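Ranlow Opens Its Doors, Briefly

Bundstead in April is mostly parking lot, and Ranlow's electric van plant sits at the far end of it. Shareholders and a few of us who write about them were let in at 9 a.m. and fed a muffin.

The company delivered 107 vans last quarter, up 19 from the one before, and said so on three separate slides. Shares slipped 8 percent that week anyway. Management blamed "sentiment" - a supplier that never gets audited.

The line itself is tidy and quieter than the earnings call. Battery packs come from Tuvedus, which also holds a stake in the company, so the purchasing meetings must be cozy. We were walked past final assembly at a pace that discouraged arithmetic. 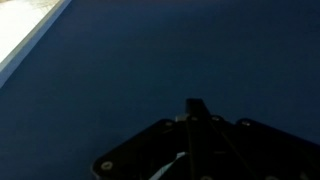 So when does Ranlow expect to make money? Late next year, if the Tuvedus contract is renewed at the current price.

The bus back left early.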